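Can a machine fold my washing yet?

My sister asked me this in November, when she was standing in my laundry with a basket on her hip and she was not in a good mood. She knows that I read a lot about robots, so she thinks I must have the answer. I told her "not really", and she said that this is what I told her when her first child was born. He is in high school now.

So I want to write down a longer answer.

First, some chores are already done by machines and we have stopped calling these machines robots. The washing machine does the heavy part of the work. My grandmother washed sheets by hand in Grurkelham and her knuckles were the colour of beetroot all winter. The dryer does another part. What is left for us is to carry, to sort and to fold, and these are the parts where the cloth must be held by somebody.

Cloth is difficult. A cup has the same shape when you lift it as when you put it down. A towel has a new shape each time you touch it. If you take it by one corner, the other three corners go wherever they like, and you must find them again. My hands do this while I am listening to the radio. For a machine, finding the second corner is a big part of the whole job.
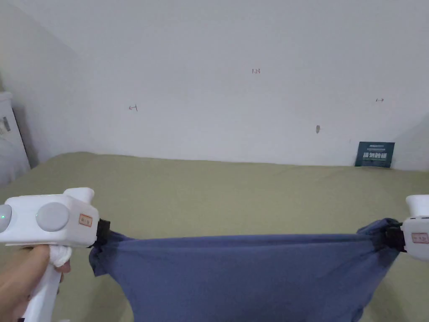

I used to work in the office of a commercial laundry, Benent, which washed for hotels. We had a folding line there and it was very fast, I must say. It could do 800 flat sheets before the morning tea. But two women stood at the front of it all day and gave it each sheet by the corners, pulled straight. Telma Garrido was one of them, and she taught me that you should slide your fingers along the hem and not look for the corner with your eyes. The line did the folding, but Telma did the thinking. When we got fitted sheets, they did not go to the line at all. They went on a table at the back and were folded by hand, badly, by whoever was free.

Later the owners tried a machine from Gulden for picking towels out of a pile. On a good day it picked well. On other days it took two towels together, or it took one and held it by the middle like a dead fish. After 3 months it was moved beside the wall and people put their jackets on it.

I think the newer way is more promising, where a machine learns from many examples of people doing the task, and no engineer has to write a rule for every wrinkle. I have seen videos where two robot arms fold a T-shirt quite nicely. I have also learned to look at the clock in the corner of such videos, as many are sped up. And it is usually one shirt, already lying on a table. My basket has about 50 things in it, half of them inside out, with a sock hiding in a pillowcase.

There is also the question of price. I would pay maybe 500 dollars for a thing that folds, if it was not bigger than my Lanz dryer. I don't expect such an offer soon.

My sister read this before I put it here. She says I could have folded her towels in the same time, and she has left the basket in my hallway.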